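Are "bamboo" cups worth it for a shared coffee area?

Posted 2019-12-06 in Kitchen & Dining

We have 32 people sharing one coffee corner and the boss wants to swap paper cups for those beige speckled reusable ones. The seller (Lovon) calls them bamboo and says they last for years. I have my doubts. Has anyone used them daily? Do they stain? Can they go in the microwave?
Trevor Mottram

koltent_kate
We love ours! So light, and they look natural. Never had a problem. Mine is only used for pencils though.

rowbotham9
"Bamboo" usually means bamboo powder held together with melamine resin. It's plastic with filler in it, whatever the leaflet says. Ask the seller in writing what the binder is. If they won't say, I wouldn't buy 32 of anything from them.

Microwave: no, if it's melamine. I wouldn't leave very hot drinks standing in it either. Stains: yes, coffee gets into a matte finish and stays there. We bought 25 in November and the ones used for black coffee already have a brown ring inside. Baking soda paste takes off some of it. Scrubbing pads make it worse.
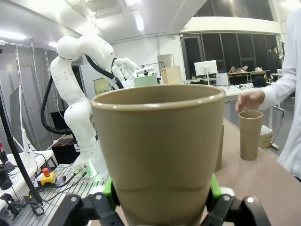

Size matters more than people think. A tall narrow cup is a pain to wash by hand and tips over if you bump the table. Get the wide ones with a rounded rim, and check they don't jam together when stacked. Ours do.

Josomum
Not sold on the "years" claim. I'd want to see a cup after 103 washes before I believed it. Buy two, use them hard for a month, then decide. Or get plain stoneware mugs from a thrift store. I paid 9 dollars for a whole box.

Contact us | Copyright 2019 | Back to top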